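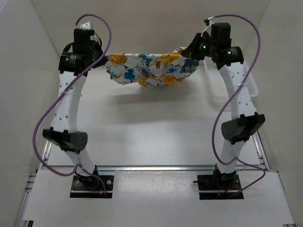

Jun 3, 2021

Cloth day again. I wanted to get through the folding before lunch and got through half of it. The patterned one is the worst of the lot. Held up in the air it looks simple enough, a plain piece of cloth with two ends to hold. Once it is down you have to find the corners all over again.

Estíbaliz Benítez called at 10 to ask if I still had her tablecloths from October. I do — they are in the Xenos bag on top of the closet, ironed. She will come by for them. We talked for 31 minutes, mostly about her move and what Gasanico wants to charge her for hooking up the stove.

I fold in thirds now, long side first. Halves leave a crease down the middle that shows on the table. The patterned cloth lay in a heap on the white surface and I thought about leaving it that way.
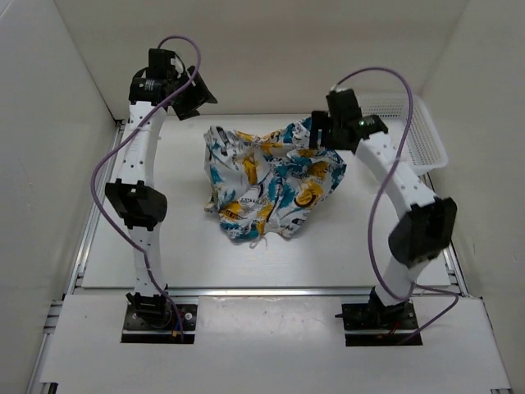

Evening

Finished the napkins. Still to do: the two sheets and the blue runner. Need starch and a new bulb for the hall. Bed early.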